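Savden schools open their language week with a phrase a day

2025-03-26

Pupils at the public schools in Savden will learn a greeting, a thank-you and a short question in a new language every school day until the end of term. The plan covers 20 languages and 2,170 children, and it was drawn up by Seema Srivastava, who coordinates languages for the district.

"We had a list of what families speak at home, and it was longer than I expected," Srivastava said. "So we started from the list."

Each class gets one printed sheet and one recording per language. The recordings were made by parents and older students. Teachers play them at morning assembly, then once more before lunch.

Akinyi Owino teaches fourth grade at Kashyap Elementary and tried the sheets early. She said the children picked up the sounds faster than she did.

"They correct me," she said. "I read Punjabi off the page and a boy in the second row says it properly - then the whole class copies him and not me." 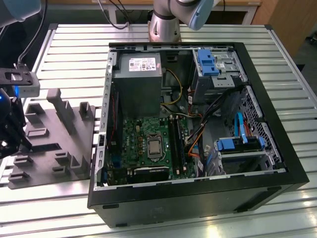
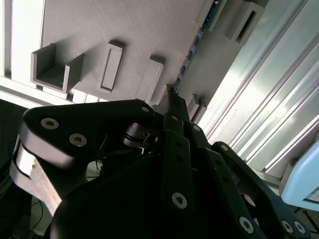
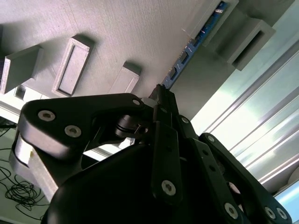
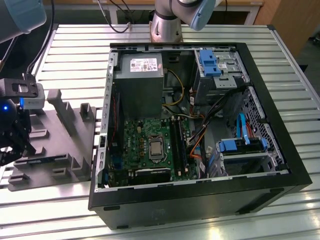
Owino would like more time for writing. Five minutes is enough to say a phrase, she said, but her class wants to see how the letters are made, and the sheets give only a printed line. She has been copying the scripts onto the board herself.

Srivastava agreed that the sheets are thin. A second version will have tracing lines for the languages that use a different script.

There is no test. Schools are asked to keep a simple record of which days they took part, and to send it to the district office in Irkent by the last day of March.

"If a school misses a day, it can do 2 the next morning," Srivastava said. "I'd prefer they didn't, but it's allowed."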